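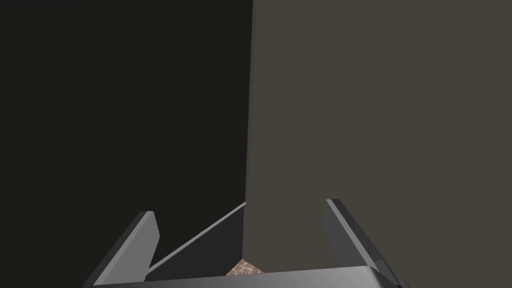 So I finally went through all our grocery receipts from March, and wow. I knew we spent too much on food, but seeing $478 for two people who "hardly ever cook" was a bit of a shock!

The worst of it was snacks. I stop at the Cerkden market on my way home, I'm starving, and I come out with crackers, fancy cheese and one sad lime. I did that 17 times in a month (yes, I went back and checked, and then I had to go sit down for a while).

So now I'm trying a weekly list. I write it Friday night after dinner, when I'm full and sensible, and I shop Saturday morning at the big store over in Bistach. It's a longer drive but the produce is so much better, and they have those enormous bags of rice that last us forever. First trip came to just over 40 dollars and we ate well all week - lentil soup twice, a tray of roasted carrots, and a chicken thing I made up that I'd happily eat again.

I did crack on Wednesday and buy the cheese. It was on sale, and I regret nothing.

Next I want to do something about the freezer, where I found three open bags of peas and some bread I don't remember buying. If you have a good recipe that uses up a lot of peas, please leave it in the comments!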